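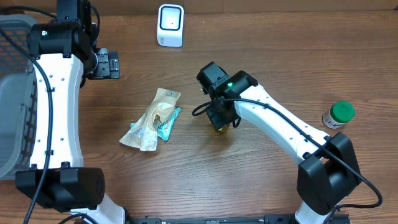
Bench 3, both arms powered, test items on the table.

Gripper comparison – pre-run inspection, Orkholm bench
June 2026. Checked by: Yolanda Espinoza. Countersigned: Yhon Cáceres.
Left arm: Geddes fingers. Right arm: Drullow fingers.

1. Indicator lights – OK. Green on both arms.
2. Cable routing – COMMENT. The cable at the right gripper curls in a loop to the left. Re-clip before any wrist rotation test.
3. Link screws – OK. Torque marks line up on both arms.
4. Base rail – OK. No play at either end.
5. Finger pads – FAIL, left. Pad lifting at the tip. Replace from the Dikex spares box and repeat item 5.
6. Cycle counter – 2,784 on the right arm. Left arm not logged; enter by hand.
7. Soft items – COMMENT. Crumpled wrapper lies partly over the teal and white packet. Separate them for single-item picks, leave as is for the clutter set.
8. Rigid items – OK. Jar with green lid upright, lid tight.
9. Shared zone – COMMENT. Both grippers can reach the middle of the table. One arm at a time until the speed limit is confirmed at 15 per cent.
10. Emergency stop – OK. Tested 4 times, both arms held position.

Status: right arm released. Left arm on hold – item 5.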